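Rimside Tenants' Association
Minutes, Tuesday, December 7, 2021, 7 p.m., ground floor meeting room

Chair: Nanami Oshima
Notes: Na-rae Nam
Present: 14 households. Apologies from units 3B and 6A.

**1. Last minutes**

Approved with one fix. The bike rack quote came from Curkum, and the notes had it under Kakivbridge.

**2. Laundry room**

Dryer 2 is still out. Kakivbridge came twice and now says the drum belt has to be ordered. Several people asked for money back on cards that were charged when the machine didn't start. Nanami will send one list to the management office, so please get her your unit number and the amount by Friday.

The 10 p.m. closing time was discussed again. Two people on night shifts would like it moved to 11. The units next to the laundry room were against. Left as it is until spring.

**3. Winter get-together**

Same room as last year, from 4 p.m. Snacks and drinks come out of the association fund, up to $100. Anyone bringing a hot dish should label it, with nuts and shellfish marked. Tables need to be folded and back in the closet by 9.

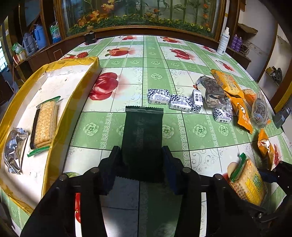
Music was left open. Unit 2C has a speaker and will bring it if no one else offers.

**4. Money**

Balance is $893 after the hallway mats. The bike rack would cost $1,000 installed, so we can't pay for it this year. Curkum will hold the price through the end of January. Agreed to ask the owner to split it – Na-rae to write the letter.

**5. Valcárcel side gate**

The latch sticks when it's cold and the gate gets left open overnight. Reported to the office in the fall, no answer. Na-rae will report it again in writing and copy the chair.

**6. Other**

- Packages: please don't leave other people's boxes on the stairs.
- Recycling pickup moves up a day in the last week of December.
- The hallway light on four flickers. Already reported.

Closed 8:20 p.m. Next meeting in January, date to be posted by the mailboxes.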